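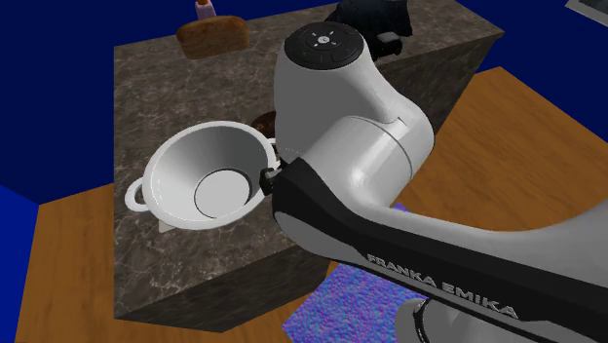
Kamata is a hand-held puppet arm for driving a simulated robot, and I built it between the kitchen table at home and the shared workshop at Zustden. You hold the end of a small jointed arm, move it through the air, and a much bigger arm on the computer screen copies you. I wanted to know whether somebody with a hobby budget and a lot of enthusiasm could make a controller good enough to pick things up in a cluttered kitchen scene, and I chose the clutter on purpose. The simulated arm has to work over a marble counter with a two-handled pot, a loaf of bread and a bottle standing on it, and the pot is wide enough that one handle ends up squeezed between the rim and the arm. With a keyboard I found that sort of gap miserable. With something in your hand that bends the way the robot bends, it becomes a really enjoyable problem!

Project report, September 23, 2024
Supervisor: Ragnvald Berge

1. What I set out to do

The simulated robot is a Franka Emika arm with seven joints. My aim was a controller with the same joints in the same order, small enough to clamp to a desk, so that each joint on the desk could drive its partner on the screen directly. The other way of doing it is to track only the position of the hand and let the software work out the joints. I tried that first using a borrowed joystick and it worked well enough in open space, but I had no say in where the elbow went, and in a crowded kitchen the elbow matters a great deal.

My targets, as agreed with Ragnvald in the first meeting:

The controller must be made with tools available at Zustden.
It must hold its pose when you let go.
The gripper must open and close from a trigger under the index finger.
A person who has never used it should be able to lift an object off the counter in their first session.

2. The build

The links are birch plywood, cut on the workshop laser cutter and glued in layers. I had planned on printing them, but the printer queue at Zustden is always long and the laser is usually free early in the evening. Plywood also let me change my mind cheaply, and I did that a lot. The shoulder went through so many versions that I've got a shoebox full of them.

Each joint turns on a pair of flanged bearings with a bolt through the middle. A small magnet is glued into the end of the bolt and a magnetic angle sensor sits opposite it on its own little board. Getting the gap between magnet and sensor right took ages. Too wide and the reading jumps about; too close and the magnet scrapes the chip the first time anybody leans on the arm. I ended up making spacers from the clear plastic of a food tub, which are exactly the right thickness and have never slipped.

The sensors all talk to a single microcontroller board in the base. I called this board and its wiring loom Trarnex, mainly so I could label the box. Trarnex reads every joint in turn, adds the trigger position and sends the lot down a USB cable. My first loom was made from solid-core wire that I had lying around at home, and it snapped inside the insulation at the elbow after a week of bending. The second is silicone-covered stranded wire and has been lovely. If you are building something like this, start with the silicone wire.

The bit I am proudest of is the counterbalance. A plywood arm held by bearings just flops down on the desk, and your wrist gets tired of holding it up. I fitted an extension spring from an old desk lamp behind the shoulder, with a row of holes to hook it into. Moving the hook by one hole changes the feel completely! The elbow has a felt washer under a wing nut, so the user can tighten it to taste.

3. The software

Pleko is the program that sits between Trarnex and the simulator. It does three jobs. It converts raw sensor readings into joint angles, it smooths them, and it refuses any movement that would be too quick or would go past a joint's limit.

Smoothing was where I learned the most. My first filter averaged a long run of readings and made the arm on the screen beautifully steady, but it lagged so far behind my hand that I kept overshooting and correcting, and then overshooting again. It felt like steering a canal boat. I cut the filter right back and put up with a slight tremor, and people did better at once. The version in use now smooths heavily when the hand is almost still and lightly when it is moving fast, so you get a calm gripper for lining up and a lively one for reaching across.

Calibration is done by pushing the plywood arm against a wooden jig in a known pose and pressing a button. It used to be a long list of numbers typed in by hand. I would have kept doing it that way if Ragnvald hadn't sat and watched me get one of them wrong.

4. Setting up the kitchen scene

The scene runs on the desktop computer in my room. I placed the robot's base on a block beside the marble counters, so that it has to reach over and down to get at anything. The block still has the blue and violet bumpy texture I used while testing the surfaces, and I've become rather fond of it. It also makes the base very easy to find when you are moving the view around.

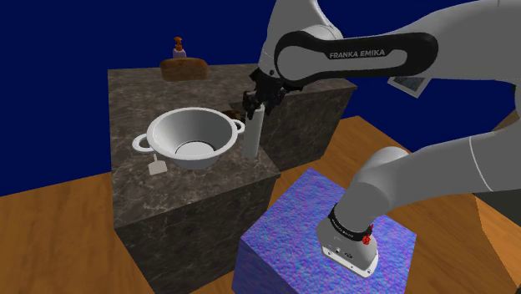 Figure 2. Gripper over the white cylinder, to the right of the two-handled bowl. The base is mounted on the blue block.

The cylinder is my favourite test object. It is tall and smooth, and it stands close to the bowl's right handle, so the fingers need to come straight down over the top. Come in at a slant and you either clip the handle or push the cylinder over. The spatula beside the bowl is the hard one. It lies flat on the counter, and a flat object gives the fingers very little to hold.

Viewpoint turned out to be a much bigger part of the project than I'd expected. From some angles the arm's own body hides the gripper from you, and then you are working blind however good the controller is. I had been blaming my sensors for misses that were really just me not being able to see the fingers. Pleko now lets you swap views with a foot pedal (a guitar pedal case with a doorbell button inside), leaving both hands free. I should have added it at the start.

5. Testing

I ran two kinds of test. The first was a bench test of the sensors on their own. I set each joint against the jig, took it away, swung it about and brought it back, and compared the readings. All the joints came back to the same place closely enough for my purposes except the wrist roll, where the bolt had a little play in the bearing. A wrap of thin tape round the bolt cured it.

The second kind was attempts in the kitchen. I logged more than 400 of these across the summer, mostly my own, with friends and other members at Zustden having a go whenever I could talk them into it. I am still going through the logs properly and the full table will be in the appendix. What I can report now is how it felt to run them. New users took to the reaching movement almost immediately, and I loved watching that happen. They had more trouble with the trigger. People squeeze when they concentrate, so the gripper would begin closing before it got to the object. A stiffer trigger spring helped, and so did a small dead zone at the start of its travel.

People also tended to put the plywood arm down abruptly once they had finished, and the robot on the screen duly dived at the counter. There is now a thumb switch which has to be held for the robot to follow at all. It's simple and I wish it had been in my first drawing.

6. Problems still open

There is no feedback in the hand. If the simulated gripper touches the pot, the plywood arm carries on regardless, and the two drift apart until you back off. A small vibration motor in the handle is the obvious first step, and there is space for one next to the trigger.

The base clamp marks soft tabletops. My mum has asked for a cork pad, which is fair.

Long sessions warm the Trarnex box more than I would like. I have drilled vents in the lid and will check whether the voltage regulator wants replacing with a better one.

7. Next steps

In October I'm moving the controller to Zustden permanently so other members can use it, and I will put the cutting files and the Pleko source on the workshop's shared drive at the same time. The vibration motor comes next. After that I want to build a left-handed handle, as two of the people who tested it are left-handed and both of them asked.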